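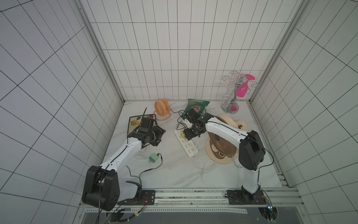 Most of the difference between a good demonstration and a useless one is decided before either arm moves. I have been recording teleoperated sessions on the two-arm cell for long enough to have opinions on this, and the main one is that people spend their effort on the motion and very little on the starting layout. A layout is a set of constraints. The power strip lies on a diagonal between the two arms with a small yellow plug near its upper end, and that diagonal already dictates which gripper can approach the sockets without turning its wrist into an awkward pose. Rotate the strip the other way and the preferred arm may change with it. The policy will learn whichever one you keep showing it.

We call the cell Risby, after nothing in particular. The recording software is Kelico, written mostly in-house at Dondanstead, and it does three things: it reads the leader arms, commands the follower arms, and writes everything to disk with timestamps. The version I used until June wrote the commanded joint positions only. Teresa Vilela argued for logging measured positions as well, and she was right. Commanded and measured disagree most during contact, and contact is where all the interesting failures live. If you only have one of the two, you cannot tell a firm push from a gripper that closed on nothing.

The current task set is small appliances and cables: plug in, unplug, stand a fan up, move a cord out of the way. Cables are the difficult part. A rigid object has a pose and you can write it down. A cord has whatever shape it had when the last episode ended, and resetting it by hand introduces a bias of its own, because every operator has a habit. Mine is to leave a loop open toward the front rail. I found this by overlaying the first image of 18 episodes, and the loops fell nearly on top of each other. I now reset cords with my eyes off the table and accept what I get.

Some notes on the driving itself, for anyone starting out with a leader-follower setup.

- **Move at one speed.** Fast transit followed by slow, hesitant alignment produces data with long near-stationary stretches. The model learns to hesitate too, and sometimes never leaves the hesitation.
- **Commit to a grasp.** If you miss, back off clearly and try again. Small nibbling corrections with the jaws half closed are hard to learn from.
- **Park the idle arm deliberately.** An arm left wherever it happened to stop will block a camera sooner or later. Pick a pose and return to it.
- **Keep the recoveries.** I used to delete any episode with a fumble in it. I now keep them when the recovery is clean, and tag them.

The count at the end of the last batch was 542 episodes recorded and 450 kept. The rejects were mostly dropped camera frames, with a smaller number of operator mistakes and one stretch where the left leader's gripper trigger was miscalibrated. I would prefer a lower reject rate, but I would prefer even more to know about a bad episode before training on it. The check script compares frame counts against joint samples and refuses anything out of tolerance. It takes 2 minutes to run on a full batch and there is no excuse for skipping it. 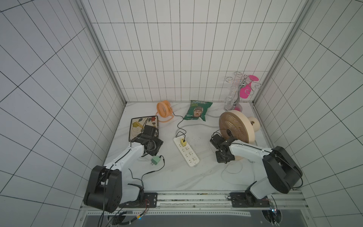

*Right gripper in front of the beige fan, left gripper over the tray.*

Fans are worse than they look as grasp targets. The grille on a fan gives you many thin edges, all similar, and a gripper can settle against any of them. The round outline also means that a push off-center tends to turn the thing instead of moving it. When I demonstrate on a fan I try to go for the base or the stand, and I keep the approach direction consistent within a batch, then vary it between batches. Teresa varies it within the batch. We have not yet compared the two properly.

The next change is to the leader side. Rajan is our working name for a lighter pair of leader arms with gravity compensation, currently one and a half arms on a bench. The present leaders sag when you relax your grip, and after an hour the drift shows up in the elbow traces. I will post the traces when the second arm has its wiring finished.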